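GEOG 307: Naming Places
Handout 4: Grids, and what people do to them

Bring this to section. Last week's handout had the reading list on the back, and I'm told several of you never turned it over. This one has nothing on the back.

1. What a grid promises

A grid address is a name you can work out. If you know where 3rd and Pine is, you can find 7th and Pine without asking, because the name carries the direction and the distance inside it. Compare "Haldane Cottage," which tells you that somebody once liked the sound of Haldane. The first kind of name we'll call computed, the second kind given. Most real addresses are a mixture, and most of the trouble comes out of the seam between the two.

Terms you need for the quiz:
Origin -- the place counting starts from.
Axis -- the direction you count in.
Cell vs. line -- whether the label names a box or the edge of a box. A street number names something on a line. A spreadsheet label names a box. Half the arguments in this course are really about this.
Orientation -- which way you're holding the thing. More on this below, at length.

2. Ornstead

Our running case. Ornstead was laid out by a surveyor who had a flat sheet of paper and a town that wasn't flat. He numbered the avenues outward from the depot, put letters on the cross streets, and left before anyone could show him the creek. The creek took out D and E streets for most of their length. They are still on the books. You can own property on E Street, and people do, and they reach it from F.

Then the depot moved. When an origin moves you have two choices: renumber everything, or keep the old numbers and let them point at a place that no longer means anything. Ornstead kept the numbers. The zero point of the whole town is now the drive-through lane of a bank.

Look at the Udow Addition on your map, north side. Udow was a developer who wanted his own grid, lined up with the river where the old one lined up with the railroad. Where the two meet you get triangular lots, a five-way intersection, and two corners with the same name. The fire department's fix was to call one of them Upper. It's four feet lower. Please don't write to me about this, I've seen the contour lines.

3. Numbers or letters?

Using numbers on one axis and letters on the other means you can say them in either order and still be understood. "C4" and "4C" send you to the same seat. Two sets of numbers need a rule about which comes first, and people forget rules. Anyone who has typed a longitude into the latitude box and ended up in the ocean has met this problem.

The weakness of letters is that you run out. Theaters tend to skip I and O because they look like digits, then hit Z and start over with AA, which everyone in row AA assumes is at the very front. (Sometimes it is. Buy accordingly.)

4. Orientation, or who gets to be "up"

A label is printed once, and the person reading it may be standing anywhere. North-up is a habit, and a fairly recent one. The transit map at Skalano Junction puts the harbor at the top because the ticket windows face the harbor, and visitors holding a north-up map of their own can be seen slowly rotating on the platform.

Test yourself with something small. A chessboard is a cell-labeled grid, letters one way, numbers the other, and most diagrams in books put White at the bottom with a on the left. Take a seat at the side of the board and find e4. It hasn't gone anywhere, and you will still be slower.

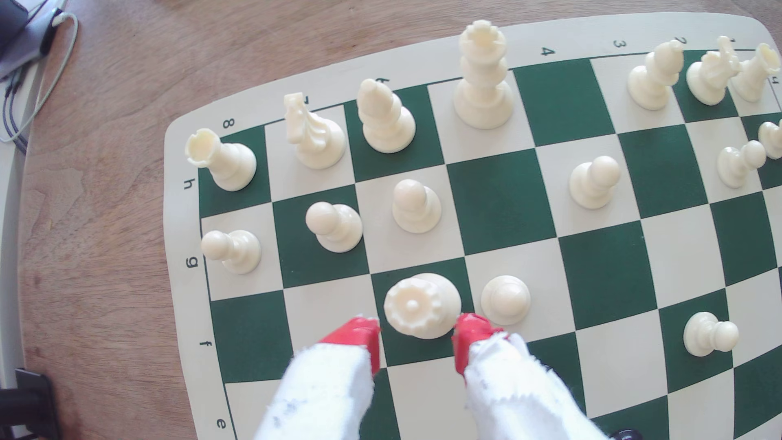
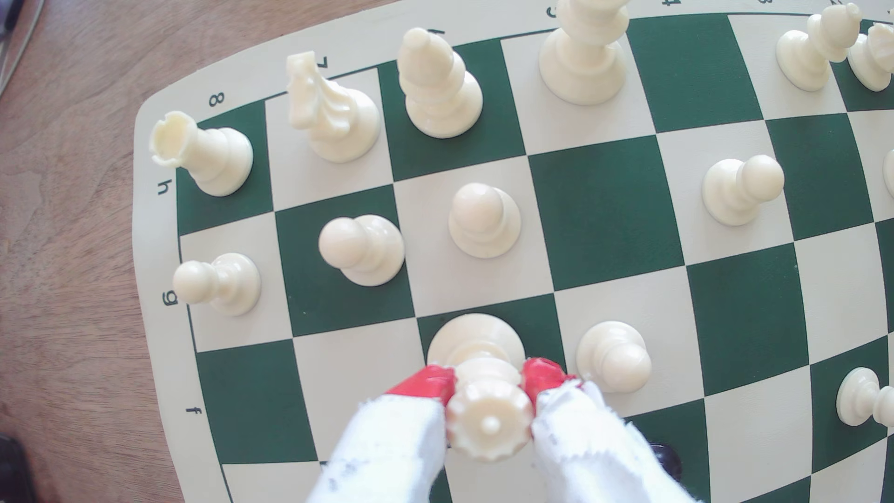
Letters down the left, 8 in the top corner. Name the corner square before you read on.

Harsh Solanki objected in section that h8 is h8 from any chair, so orientation shouldn't count as part of the system at all, only as a problem for the reader. Fair, and worth a paragraph in your write-up if you agree. I would ask what a system of names is for if the readers don't count, but I have been wrong before, see the Upper corner.

5. For section

Read pages 10 to 56 in the packet. Skip the footnotes on cadastral law unless you have trouble sleeping.

Pick a building on campus whose room numbers you think you understand. Write down the rule, then go in and find the first room that breaks it. Say where the origin is, what the axes are, and whether the break looks like a creek (the ground wouldn't cooperate), a depot (the origin moved), or a Udow (someone wanted his own). One page. Draw the plan by hand and mark which way you were facing.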